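April - sim notebook, gripper comparison, second sitting

Picking up where the last entry stopped. The Trilley fingers are now in the simulator with the proper collision meshes, so both sets can finally be run on the same arm with the same controller gains. Up to now I was comparing the Tullon pads on the old wrist with the Trilley ones on the new wrist and pretending that was fair. It was not, and a good part of the difference I was so pleased about last month was simply wrist.

Setup for today: Ertürk controller, position mode for the approach, force limit on the close. Fixed seed for the object poses, physics step left alone, same table in the Brillcombe room model we have used since the winter. 434 episodes in the batch, split between the two finger sets. Started it after lunch and it was done by 4.30 pm, much quicker than I expected with the finer meshes. Very happy with that!
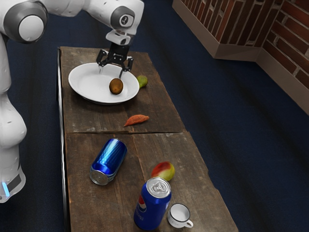
Approach height is the first thing I wanted to look at, and I am glad I stopped to do it before reading any scores. The planner brings the fingers down open over the plate from above, and at the hover pose there is the kiwi in the plate and the small green fruit right up against the rim, with the right finger on that same side. So any sideways correction late in the descent goes straight towards the green one. With the Tullon pads, which are fatter on the outside, I got contact warnings on descent in the log; with the Trilley fingers far fewer. Lovely result, and it needs no clever control at all, only a thinner outer face. I had been planning to write a whole avoidance term for this. I may still, but it has gone down the list.

Settings that worked, copied here so I can find them again:

hover height: the old value plus 30 mm
close speed: half of default
force limit: leave at default for fruit, lower for the cup
wrist rotation: let the planner choose, do not pin it

The last one cost me most of the morning. I had the wrist pinned from the calibration run and forgot, and every grasp on a long object came in at the same daft angle. If anyone else picks up this config, check that flag first. It is in the arm file, not the gripper file, which is the wrong place for it, and I will move it when I have a minute.

Scores. Trilley fingers reached 89 per cent on the fruit set, counting a pick as good if the object is still held at the top of the lift. Tullon came in lower, mostly on the round things, where the pads touch at one point and the fruit squirts out sideways - quite funny to watch at quarter speed. On anything with a flat side the two are close enough that I would not argue for either.

Cans are a different story and I have not finished with them. The wide opening is enough across the body, but only if the approach is square to it. 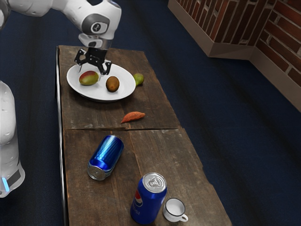 Camera placement is the other half of this, and I keep putting it off. The view I have been using looks down the length of the table, which is very good for checking finger alignment on the far board and rather poor for judging depth. With the mango and the kiwi both in the plate and the gripper down just over the rim, I honestly could not tell from the view alone how much clearance was left under the fingertips, and had to read it off the pose log. The near end is better: the Pepsi can and the white cup are big and clear, but they stand so close together that a grasp on the cup from the can side has no room for a finger. The cup handle is on the free side, so that is where I would like the planner to try first. At the moment it has no notion of handles.

I tried a second virtual camera lower down and off to one side for 2 short runs. Depth is much easier to judge from there, but the arm gets in the way during the descent, just when I want to see. Perhaps a wrist camera as well, if the Ertürk bridge can take another stream without dropping frames. Has anyone here tried it with more than one?

To do:
move the wrist flag into the gripper file
rerun the cans with the approach angle set from the can's long axis
try the Trilley fingers with the softer pad material
cup grasps from the handle side, both finger sets
write down the friction values properly, they are still only in my shell history

Batch saved under the April folder, config next to it. Tullon pads stay loaded as the default until the can runs are in.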